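Section 4. Hanging Your Mudodwood Picture Panel

Before you begin

Please read this whole section through once before you pick up a drill. It takes only a few minutes, and the steps do lean on one another a little, so knowing what comes in step 9 will help you make better choices back in step 2. If you have already hung a Mudodwood panel from our older range, please read it anyway – the rail has changed, and the old screws will not fit the new slots.

You will find these parts in the flat envelope taped to the back of the carton:

One wall rail
One panel rail (already fastened to the back of the panel)
2 wall screws with matching anchors
2 felt bumpers
One paper template

You will also need a pencil, a level, a tape measure, a drill, and a screwdriver. A bit of painter's tape is a great help if you are working alone.

CAUTION: The anchors in the envelope are meant for ordinary drywall and for solid masonry. If your walls are plaster over lath, as they often are in older homes, please buy anchors made for plaster and set ours aside. Plaster crumbles when it is hurried.

Choosing the spot

1. Carry the panel into the room and let it rest there overnight, lying flat on its back on a blanket. Panels that have been in a cold delivery truck need time to settle to the temperature of the house, and the printed face scratches more easily when it is chilled.

2. Look at the wall at different times of day if you can. Strong afternoon sun will fade any printed surface in the end, and the softer colors go first. A wall beside a window is usually kinder than the wall across from it.

3. Keep the panel at least 40 inches away from a radiator, a wall heater, or a wood stove.

CAUTION: Do not hang the panel over a crib, or anywhere a child standing in a crib or bed can reach it. We know that is exactly where many families picture it going, and it does look sweet there, but please choose another wall.
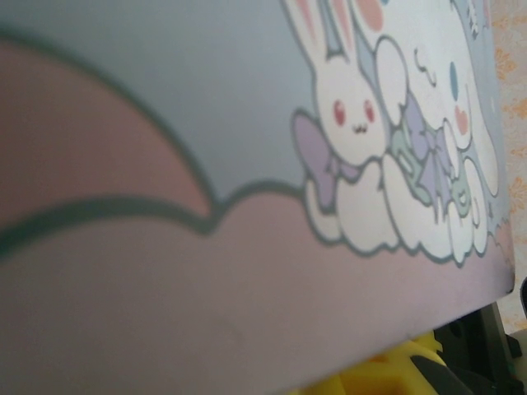
4. Hold the paper template against the wall and tape it lightly along the top edge. Step back to the doorway and have a good look. Most people hang pictures too high, and in a child's room it is nice to come down lower still, so that the little person who lives there can enjoy the picture too.

5. When you are happy, lay the level along the printed line on the template and adjust until the bubble sits in the middle. Press the tape down firmly.

Fixing the wall rail

6. Check for pipes and wires behind the wall. Be especially careful directly above or below outlets and light switches, where wires tend to run straight up and down.

7. Push the point of your pencil through both holes in the template, then take the template down. Keep it somewhere safe! You will be glad of it if you ever move house or repaint.

8. Drill at both pencil marks, holding the drill at 90 degrees to the wall. Tap the anchors in gently until they are flush. If an anchor spins freely, the hole is too wide, and you will need to move the template over a little and start fresh.

9. Hold the wall rail up with its open lip facing the ceiling, and drive in both screws. Stop as soon as the rail is snug. Tightening further bends the rail, and a bent rail is the most common cause of a panel that rocks from side to side.

NOTE: If you own a Vanda or Thibodeaux panel, the wall rail looks very much like this one but sits deeper. The two are not interchangeable, even though one will seem to slip over the other.

Hanging the panel

10. Stick one felt bumper on each lower corner at the back of the panel. They let a little air move behind it and keep the paint on your wall from getting rubbed.

11. Lift the panel by its sides, with clean, dry hands. Hold it slightly above the rail, flat to the wall, and lower it slowly until you feel it drop into place. A second pair of hands is welcome for this part, though you can manage without.

12. Tug downward very gently, and then try to slide the panel left and right. A small amount of sideways movement is normal and lets you fine-tune the position. If it tips forward at the top, only one end has caught. Lift it off and try again.

Looking after the panel

Dust the face with a dry, soft cloth. For fingerprints and jam – and there will be jam – use a cloth dampened with plain water, then dry the surface right away. Please avoid glass cleaner, furniture polish, and those white foam erasing sponges, all of which will dull the print. Pay some attention to the edges as well, where dampness can creep in.

Once a year, lift the panel down and check that both wall screws are still snug. We like to do ours in October, when the heating comes on and the walls dry out.

If a part is missing or damaged, write to Zekumex customer care with the model name from the carton label, and we will mail a replacement. Please don't substitute a longer screw from the toolbox, as the heads are shaped to sit inside the rail.

Section 5 covers hanging two or more panels in a row.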